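4.2 Surfaces, pattern and the clutter of small things

The most enjoyable part of the study was the work on surfaces. In the first part of the project we asked people at the Marken and Sameo sites to tell us how they choose a place to put down loose paper: post, recipes, school drawings, shopping lists. Of the 1037 replies we could use, a wonderfully large share named the kitchen worktop, and many people went on to describe the worktop itself in loving detail. They told us about stone veins that hide crumbs, about dark tops that show every speck of flour, and about the one corner where the toaster lives and nothing else is allowed.

That corner deserves more attention than it has had. Earlier work on kitchen tidying, our own included, treats the toaster as a fixed obstacle, much like a tap or a socket. Our replies suggest something richer. The toaster acts as an anchor - people sort things in relation to it, and they will slide a stack of paper along the worktop sooner than shift the toaster by a hand's width. One household wrote that their "post side" and "bread side" had survived two changes of kitchen. We were delighted by this, and coded it as a separate habit (anchor-keeping) in the Nornix scheme.

Pattern matters as well. Stoyanova's first version of the scheme had only two classes of background, plain and busy, and this was too coarse for our purposes. A veined top is busy close up but settles into a fairly even tone when seen from a step away. Large printed shapes on a wall do the opposite: they stay bold at any distance and compete with whatever stands in front of them. We therefore scored worktop and wall separately, which made the coding slower but gave far better agreement between coders.

Coloured paper turned out to be a lovely material for this question. It is cheap, flat and easy to replace, and a sheet stands out or sinks back depending on what lies under it. It also slides and overlaps in ways that a mug or a plate never will, so the edges of a pile are often a matter of opinion. Our coders were asked to treat each sheet as its own item, even where sheets touched, and to note its place relative to the toaster before anything else. 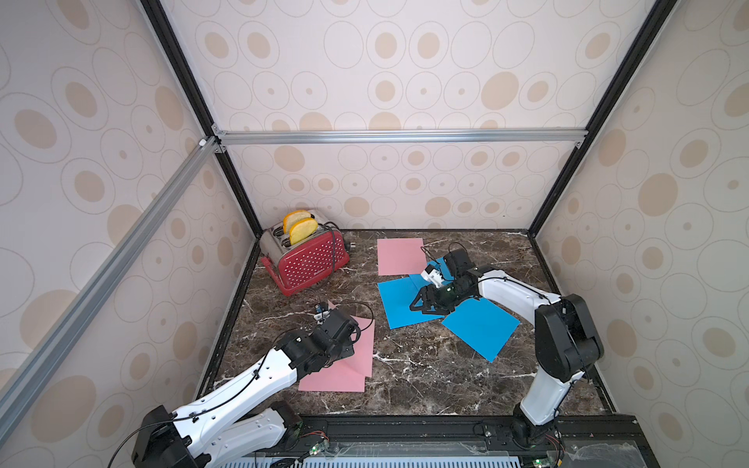
Figure 8. Dark brown marble-patterned worktop with coloured paper sheets and a red two-slot toaster in the back left corner. The walls carry the large oval print.

The arrangement in Figure 8 would be scored as "veined, dark" for the worktop and "large print, pale" for the walls, with the toaster as a corner anchor. Bread in the slots does not change the anchor score, although we record it under food in view. Scores for the remaining arrangements follow the same order and are discussed with the household replies in Section 5.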